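30 Jul 2018

First day back in the lab after the mid-year break. In at nine, arm powered up by quarter past, home position checked against the January values. Joint two was out by a small amount, same direction as last time. Re-zeroed it and wrote the new offsets in the bench book under the old ones. I still think the old ones should have been kept in a file with a version number, but the bench book is what Lerkus has always used and I lost that argument in first year.

Hae-won Yeo had the lid trajectories ready from the weekend. The task for this term is a rotating cover: find it, push it round its arc, stop before the end of travel, bring it back. The drawer task was a straight line and let us get away with a lot. A lid on a pivot does not. If the estimated axis is wrong by a few millimetres the contact point slides toward the rim and the side load climbs until the arm faults. We had this on the simulator in January and filed it as a friction problem. It was the axis.

Her fit uses the waypoints from hand guiding and solves for a circle in the plane of best fit. I suggested fixing the plane normal to horizontal and solving for the centre and radius only. Fewer parameters, less to go wrong with noisy points. She pointed out that the tub does not sit level on cloth, which I had not considered. Left it as she had it.

Ran the morning set at the slow speed. 30 attempts in the plan, broken into blocks with the tub turned to a different angle for each block. Turning it by hand is the weak part of the procedure. We have no fixture and the angle is judged by eye against the edge of the table, so the log says "diagonal" or "more diagonal", and whoever reads it next year will be annoyed. I will print a protractor sheet to go under the cloth.
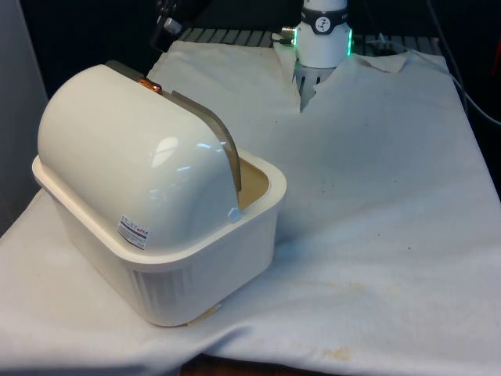

Tub with the domed lid, left side of the table. 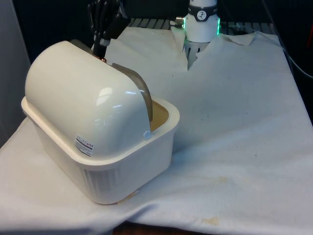

The glossy lid remains the main trouble for the depth estimate. Overhead lights give highlights on the curve and the points there are either missing or well behind the true surface. Tried masking everything above a brightness threshold and fitting the cylinder to what was left. Better on the flatter part of the dome, worse near the ends, where there is little left to fit. Tried a threshold per region after that and ran out of morning.

Lunch. Van Rooij rang about the replacement cable. It is coming from the Grusstead warehouse and they would not give a day. Asked for the part number to be read back to me and it was the wrong length, so that call was worth taking.

Afternoon was logging. The recorder writes joint positions, torques and both camera streams, and the timestamps on the cameras drift relative to the controller. The drift looks linear over a short run. I fitted a line to the sync pulses and the residuals were acceptable. I would rather have a hardware trigger. There is no money for a hardware trigger. The parts budget for the whole project is $4000 and most of it is already committed, with $300 set aside for consumables and anything we break.

4 faults in total today, all torque limit on the wrist, all during the return stroke. None on the opening stroke. The return path is currently the opening path played backward, and that assumes the contact point is the same in both directions. It isn't. Pushing from the other side puts the fingertip at a different radius. Hae-won wants to record a separate return demonstration. I want to compute it from the finger thickness. We agreed to do both and compare, which means twice the runs on Wednesday.

Also to do: move the torque limit out of the script and into the config file. Add tub angle as a proper numeric field. Ask Plorkness whether their team is still using the second controller, as it has been booked under their name since January and the booking sheet shows no runs against it.

Read the assessment outline again on the tram home. The interim report wants a section on repeatability with error bars. We can do the error bars. Repeatability of what is left open, so I will define it as final lid angle and state that in the first paragraph. Need to work out how to measure lid angle independently of the arm. A printed marker on the end of the dome might do it, if there is enough flat area for one to stick. Measure tomorrow before the arm goes on.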